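Brokus口腔调整全口义齿制作流程 基托改用预聚合树脂盘切削

Brokus口腔门诊网络本周六对外公布，旗下门诊的全口义齿制作将由传统装盒充胶工艺转为数字化切削工艺，9月起接收的新病例按新流程执行。首批切换的门诊共3家，均设有独立的修复科和取模室。加工环节由Montes义齿技工中心承担，基托材料选用Rerkex预聚合树脂盘。已进入蜡型试戴阶段的病例仍按原工艺完成，不作中途转换。

根据公布的技术说明，此次调整涉及印模数据采集、颌位关系记录、排牙设计、基托成形、人工牙粘接和最终调𬌗六个环节，其中变化最大的是基托成形。传统工艺将蜡型装入型盒，去蜡后充填面团期树脂，经热处理聚合。聚合过程伴随体积收缩，上颌基托的腭部后缘常与模型分离，后堤区封闭随之减弱，临床上需要靠后堤区预备量和椅旁重衬弥补。切削工艺使用已在工厂条件下完成聚合的树脂盘，成形时只去除材料，聚合收缩不再发生在病例制作阶段。

Brokus修复科负责人Olaia Soler介绍，门诊内部此前完成了一项回顾，调取的全口义齿病例共600例，按戴牙后复诊原因分类。复诊原因中列在前面的是下颌舌侧翼缘压痛、上颌固位不足和咬合早接触。“压痛多数与边缘伸展有关，换加工方式解决不了。固位和早接触有一部分可以追溯到装盒和聚合，这部分是我们希望通过流程调整减少的。”她说。

该回顾未设对照组，也未区分牙槽嵴吸收程度，Brokus表示不会将其作为疗效依据对外引用，仅用于内部流程设计。

在数据采集环节，新流程没有取消印模。无牙颌黏膜缺少可供拼接的硬组织标志，唾液反光和黏膜移动会影响口内扫描的连续性，功能状态下的边缘形态也难以用静态扫描获得。因此医生仍需使用个别托盘完成边缘整塑和终印模，随后将印模送入台式扫描仪，或先灌注石膏模型再扫描。技术说明要求优先直接扫描印模，倒凹较深、扫描光线无法到达的区域才转为扫描模型。印模表面如有气泡或薄层撕裂，须重新制取，不得在软件中用曲面填补功能代替。

颌位关系记录沿用蜡堤。上颌蜡堤确定唇侧丰满度、中线、口角线和𬌗平面，下颌蜡堤确定垂直距离，正中关系位由医生引导患者反复闭合取得。蜡堤连同咬合记录一并扫描，在软件中与终印模数据配准。配准后由技师检查上下颌基托后缘之间是否存在干涉，干涉病例退回门诊重新确认垂直距离，不由技工中心自行抬高咬合。

排牙在虚拟𬌗架上完成。技工中心的牙型库按前牙形态和后牙牙尖斜度编排，设计者根据颌弓宽度选择型号，再逐区调整。Montes技术主管Huw Prydderch说，软件自动排牙的结果只能作为起点，后牙位置要与牙槽嵴顶线核对，下颌后牙不得偏向颊侧，第二磨牙在磨牙后垫斜坡处可以省略。“自动结果看上去整齐，但它不知道这位患者的下颌嵴在哪一侧吸收得更多。”

试戴方式在新流程中分为2种。常规病例使用切削或打印的整体试戴件，牙列与基托为同一颜色，用于检查垂直距离、正中关系、唇部支撑和发音。对美观要求较高、前牙需要个性化排列的病例，前牙区改为蜡上排牙，便于椅旁移动，确认后重新扫描并更新设计文件。两种方式均须由医生在病历中记录修改内容，技工中心收到书面确认后才能进入最终切削。

Soler表示，试戴环节在讨论中一度被提议取消，理由是数字化设计可以减少误差。修复科最终没有采纳这一意见。颌位关系的误差产生于口内记录，不会因为后续工序的数字化而消失；若在戴牙当日才发现正中关系有误，整副义齿可能需要重做。

基托切削在多轴设备上进行，组织面与磨光面分两面加工。设计文件在基托上留出与人工牙颈部匹配的牙窝，切削完成后将人工牙逐颗或整段嵌入。牙窝间隙过大时，粘接层增厚，牙位在固化过程中可能移动；间隙过小则人工牙不能完全就位，咬合随之升高。Montes要求每批次先以测试件核对间隙参数，更换刀具后重复一次。

人工牙粘接是目前争议较多的部分。充胶工艺中，人工牙盖嵴面与未聚合的树脂直接接触，单体渗入牙面后一同聚合。切削基托已完全聚合，两者之间依靠粘接剂结合，界面处理不当时可能发生人工牙脱落。新流程规定，盖嵴面须先打磨去除光亮层，再作喷砂和单体润湿，最后使用与树脂盘配套的粘接剂；喷砂后的表面不得用手触碰，不得以自凝树脂替代粘接剂。

负责材料评估的Jayanthi Kulkarni指出，预聚合树脂盘的聚合压力和温度控制较充分，残余单体通常低于椅旁自凝材料，表面孔隙也较少，但这不等于没有单体。“对甲基丙烯酸甲酯有明确过敏史的患者，仍然要按过敏处理，先做评估，再决定材料。”她说，粘接剂中同样含有单体，登记过敏信息时不能只看基托。

新流程对树脂盘的批号管理作出了单独要求。每副义齿的加工单须记录树脂盘批号、人工牙型号、粘接剂批号、刀具编号和操作人员代码，并随设计文件归档。基托磨光后，技工中心对组织面再次扫描，与设计数据比对，结果以色差图形式附在出件单后。后堤区、上颌结节和下颌磨牙后垫三处为必检区域，任何一处超出内部允差即重新切削，不允许打磨组织面后放行。

负责数据接口的Ehsan Kazemi说，门诊与技工中心之间使用开放格式传输网格文件，颌位关系以变换矩阵形式随文件保存，避免在不同软件间重复配准。文件名不再包含患者姓名，改用病例编号。此前因命名不统一，曾有门诊将同一患者的初印模与终印模混用，新系统在上传时强制选择印模类型，未选择则不能提交。

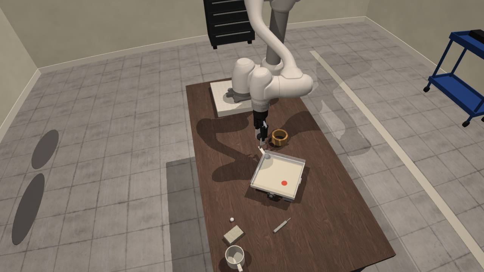
白色机械臂与深棕色木质长桌，计算机渲染画面。

归档文件的用途之一是复制义齿。患者遗失或折断义齿后，若口内情况没有明显变化，可以调取原设计重新切削，省去取模和颌位记录。Soler强调，复制件交付前仍需复诊检查。牙槽嵴持续吸收，戴用时间较长的病例，原组织面数据往往已不适用，直接复制只会得到一副同样松动的义齿。此类病例可保留原牙列位置，重新制取印模后更新组织面。

首批门诊的椅旁人员已完成分组培训。培训由Tài Tiêu主持，内容集中在边缘整塑、印模扫描前的表面处理和试戴记录的填写。考核采用同一套无牙颌模型，由参训者各自完成托盘修整和扫描，评分项目包括边缘完整性、数据缺失区域和上传信息是否齐全。Tài Tiêu表示，扫描操作本身并不复杂，退件的主要原因集中在印模质量，尤其是下颌舌侧后部伸展不足，以及上颌后缘未覆盖至颤动线。

对患者而言，就诊步骤与以往大体一致，包括初诊检查、初印模、终印模与颌位记录、试戴、戴牙及复诊。部分口腔条件较好的病例可将终印模与颌位记录合并在同一次完成，由接诊医生判断，不作统一规定。戴牙后的复诊安排为3次，分别检查黏膜压痛、咬合接触和清洁情况。患者在复诊前应按医嘱戴用义齿，以便压痛区域在检查时能够辨认，疼痛明显时可提前联系门诊。

日常护理要求没有因材料改变而放宽。义齿餐后取下冲洗，用软毛刷和非研磨性清洁剂刷洗，不使用普通牙膏；夜间取下，浸泡于清水中；不用沸水消毒。基托组织面的软衬材料或粘附剂残留应每日清除。患者不得自行打磨义齿边缘，也不得使用快干胶粘接断裂部位，此类处理会改变断面形态，使后续修理难以复位。

修理和重衬方面，切削基托可以使用常规树脂修理，断面需要打磨出新鲜表面并以单体润湿。重衬同样可行，但重衬层属于后聚合材料，其致密程度与原基托不同，颜色也可能略有差别。门诊将在修理前向患者说明这一点，并在病历中记录重衬材料名称。

以下病例暂不纳入新流程：颌骨缺损需要赝复体者，采用种植支抗或套筒冠固位的覆盖义齿，单颌全口义齿对颌为天然牙且𬌗曲线严重异常者，以及需要在基托内埋置金属网的病例。其中覆盖义齿的附着体空间与切削基托的最小厚度之间存在冲突，Montes正在单独测试，尚未给出接收时间。即刻全口义齿由于拔牙后的组织形态需要预估，仍由原工艺制作，医生可在拔牙创愈合后申请转入新流程。

收费项目名称将作相应调整，加工方式和树脂材料分别列示，复制件和修理另行计价。具体价格由各门诊在诊室公示，患者签署治疗计划前应取得书面报价。此前已签署治疗计划的患者维持原报价。

Flovden门诊不在首批名单内。该门诊目前的取模室与石膏室共用，粉尘对台式扫描仪的光学部件有影响，需先完成分隔和排风改造。改造期间，Flovden门诊的全口义齿病例继续以石膏模型寄送，由技工中心代为扫描，加工单上注明模型来源，排牙和切削步骤与其他门诊相同。

Brokus表示，切换后将继续按病例登记复诊原因，登记字段与此前回顾所用字段保持一致，另增加人工牙脱落和基托折断两项。折断病例须拍摄断面并随义齿送回Montes，由技工中心核对该副义齿的批号记录和切削日志后再行修理。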